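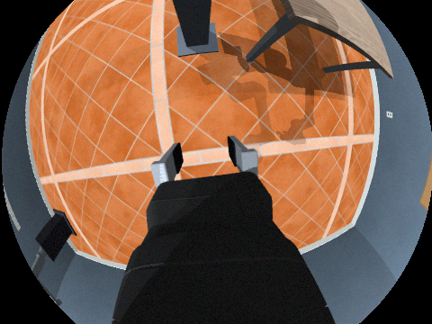 Most of the customers who write in to Sturkano, the desk says, want to know one thing before they pay for the Asine simulation kit, and it is whether a gripper that behaves on the screen will behave the same way on the bench. The company's lead developer gets asked it every week and gives the same reply.

"It will be close, and you still have to check," he told us when we visited the Nundmont office. "We sell the kit so that you can make your mistakes before you touch the hardware."

Asine comes as a set of ready-made rendered work areas with an arm and a two-fingered gripper. Users can change the surface, the lighting and the objects. The round, wide-angle view is one of the options and has been the most argued over.

"People see the bent grid lines and send us a bug report," he said. "Real wide lenses bend lines too. If your software has only ever seen straight ones, it will struggle."

Shadows were another long job. The ones in the present version have stepped edges, and he does not defend them. "They are blocky. Smooth ones cost us speed. We may offer both."

The licence covers 2 machines. A year's use is priced at £1,082, or £1,000 if paid in advance, and there are 73 work areas in the library. An older product, Rangel, is still supported, but no new work areas have been added to it since August.

Asked who should not buy it, he thought for a bit. "Anyone with one simple job and a robot already standing there. Just use the robot."

Filed under: Automation > Software and Kits

Related articles
Rangel users: moving your files to Asine
Choosing a gripper for small parts
Wide-angle cameras on the bench
Nundmont open day, November 2019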